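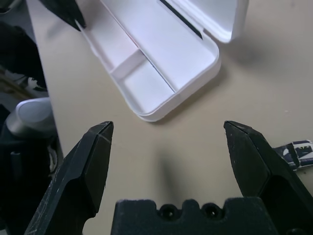 A beige tabletop at the Bustari open day, with a shadow falling across it.

Category: Days Out / Mills and Workshops

Bustari opened its doors in June for the first time in several years, and I drove up from Zutbridge to see it. The mill has been spinning and weaving wool since 1902. Visitors were let in at 10 a.m. through the side gate on the river side, where you signed a sheet and got a paper sticker. Parking was in the field across the road and cost 4 dollars, cash only.

The tour started in the sorting room. Fleeces come in from farms up and down the valley and are pulled apart by hand on slatted tables, so the dirt and short bits fall through. Our guide was Rasa Vasiliauskas, who has worked in the carding shed and the dye house and now runs the finishing floor. She passed around handfuls of wool from the shoulder and from the back leg. The leg wool was much coarser and goes into rugs.

Carding was next door and very loud. They handed out foam earplugs, and you should take them. The old carding machine was built by a firm called Kovalchuk, and the brass plate is still on the end of it. Spare parts have to be made in the mill's own shop. It was running while we were there, and you could stand behind the rope and watch the web of wool come off the last roller. 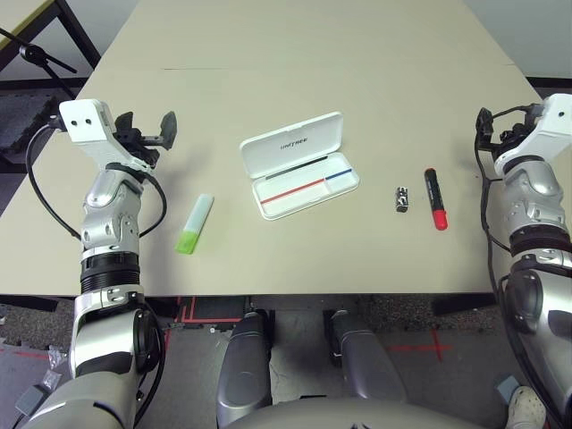 After carding we went up to the spinning floor, which is reached by a steep iron stair. There is no elevator, and anyone who can't manage the stair is shown a short film downstairs. The floor is maple and soaked with a century of oil. Rasa told us the mill makes more than 3000 blankets a year, most of them in the same six patterns it has sold since the fifties. I had hoped to see the looms going, but the weavers were off that day and we only got to look at a gray check half finished on the nearest one.

The dye house was the best part for me. Thanasis Kyriakidis mixes the colors there and keeps a shelf of notebooks with a snip of yarn taped next to each recipe. He showed us three blues that looked the same indoors and then took us out in the yard, where one of them was clearly green.

Lunch was soup and rolls in the canteen. The shop sells seconds at about half price, and I came home with a brown lap blanket with a flaw in one corner. If you want the bigger sizes, go before the tour, as they were gone by early afternoon.

The Golurgate bus stops at the end of the lane, but the last one back leaves at 4:10.

6 shares | 2 comments

Contact | Copyright | Back to top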